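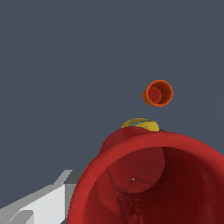
Big red cup, close up.

So the transfer window has been open for what feels like half my life and Jollgate have finally signed somebody! Chibuzor Okafor, left back, on a free from Wandden. I found out at work and made a noise that got me looked at.

I've watched him twice. The first time was at their place in May, when we lost and he ran up and down that touchline for the whole match like the bus home was leaving without him. Good cross on him too (low, hard, a nightmare to defend). The second time he got booked early and was pretty quiet after that, so I'm trying not to get carried away. I am a bit carried away.

We needed him badly. Last season we had Hipólito Garrido filling in at left back for 18 games, and bless him, he's a center half. He never complained once, but every time a quick winger got the ball out there my whole row went silent. Now he can go back in the middle next to Ulloa, where he looks like a different player.

What I'd still like is a striker. The rumor on the forum is that we offered 2000 a week to someone and got laughed at — no name, no source, 140 replies by breakfast. I read all of them.

Season tickets went up again, by the way. I paid 80 more than last year for the same seat behind the same pillar. My brother says I'm a fool and he's coming to the first home game anyway, so who's the fool.

Friendly at Rultitis next, if the train's running. I'll write something up when I'm back.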